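Notice to Readers: The White Table, 13th September

This page has previously recorded the contents of the hall cupboard and the reading shelf. The present entry concerns the white table, and it is issued in response to correspondence received after the last one.

The table was purchased from Pellegrini and has a wavy far edge, which the catalog listed as a feature. Readers have inquired whether the shape wastes space. It does, to a small degree, and the author accepts this. The surface shows every crumb and should be wiped daily with a damp cloth.

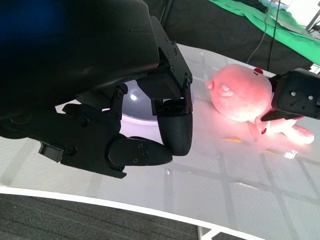

The pink plush toy, at rest on the white table.

The plush toy was acquired at the Wimgate fall market, where it was the last one in the bin. It has no practical use. It was nevertheless granted a place among the autumn items, and no objection has been recorded in this household.

Its position remains under review. A soft toy laid straight on a hard white surface can look dropped there by mistake, and a plate beneath it gives a more settled effect.

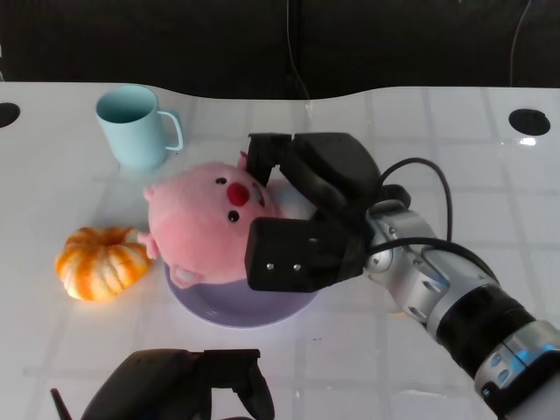 The striped pumpkin came from a farm stand on the Stoltov road and cost 221 cents with tax, a figure the author retains because the receipt was kept. It is ornamental and will not be cooked. Small pumpkins of this type should be kept out of direct sun and checked underneath for soft spots every two weeks. One was lost last September through neglect of this rule, and the shelf required repainting.

With regard to the mug, the pale blue was selected in preference to the gray. Premine offered both at the same price. The mug is placed toward the back, handle to the right.
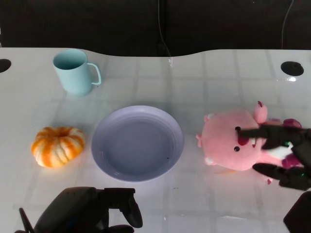
The round black holes near the back of the table continue to attract comment. The author has considered covers for them and has decided against the expense. Objects smaller than a walnut should be kept well away from that end.

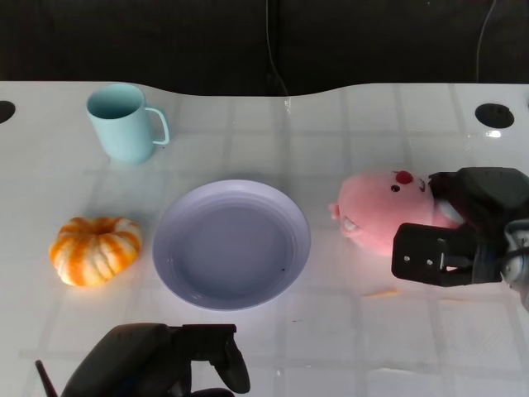

Filed under: Home, Seasonal Tables

The lavender plate will remain in the center until the end of the month. Suggestions as to what should be served on it may be submitted through the contact form, and replies will be sent within two weeks.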